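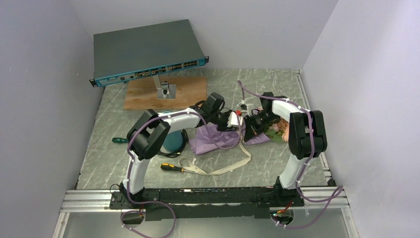
## Barnbridge open day, Sunday afternoon

We got to the Foken building a little after 2 and signed in at the side door. Visitors go around in small groups. Ours was led by Nia Humphreys, who works on the fabric care side and kept to a steady pace.

The first stop was the cloth handling area. The work surface is gray with lighter veins, like marble, and the walls around it are plain and pale. A cloth was in the middle. Nia talked for a while about towels and napkins, and why a hotel laundry cares so much about corners. Her rule for home is to shake the cloth out, lay it flat, smooth it from the center and only then fold.

## The old mill rooms

The building went up in 1918 as a linen mill, and the stairs are steep. Upstairs there is a sample library with 531 swatches in drawers. Iestyn Prosser let us handle the heavier ones. I liked a plain huckaback towel from the Carroll order books, still stiff along the hem.

## Getting there

Parking is behind the mill and was full when we left. The number 2 bus from Fasinden stops across the road. Tea was served in the old packing room, with good fruit bread. The next open day is in April, and groups need to book ahead with Tegwen Mostyn at the front office.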